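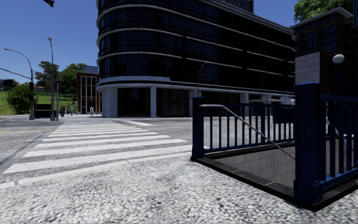
About Karkine

Karkine tests wearables and outdoor kit for children: step counters, GPS watches, reflective jackets, wellies with a chip in the heel. We started because Tobiloba Adebisi bought her son an activity band that credited him with 635 steps during a car journey. He was asleep for most of it. The maker's support desk said this was within normal use.

We have since put 51 products through at least one school term each. Most of them do less than the box says. A few are good, and we say so when they are, though it tends to disappoint readers who come for the complaints.

How we test

Every item is worn by children in their ordinary week, which means school, the park, a bag at the bottom of the stairs. Arnar Frandsen keeps the logs and compares them with a count made by hand. We don't accept "up to" figures for battery life and we don't print them. If an app asks for a child's date of birth, we ask the maker why, and publish the answer or the lack of one.
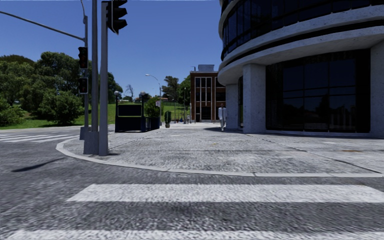

We are wary of the whole idea that a child needs a number to go outside. Some families find it helps, and Ningsih Tarigan has written about her own daughters, who raced each other to 500 points and then lost interest by June. We would like to see better evidence before anyone calls that a health benefit. The leaflets rarely offer any.

Who pays

Readers do, mostly. We buy what we test. Trosell and Bendeck have both offered us free samples on friendly terms – we sent them back, with the postage paid by us. There are no affiliate links on this site and no "partner content", a phrase we have yet to hear explained properly.

Who we are

Tobiloba Adebisi, editor
Arnar Frandsen, testing and logs
Ningsih Tarigan, clothing and footwear
Hậu Khương, apps and privacy

If you think we've got something wrong, write to us and include your own readings. Corrections go at the top of the review, with the old wording left in so you can see what changed.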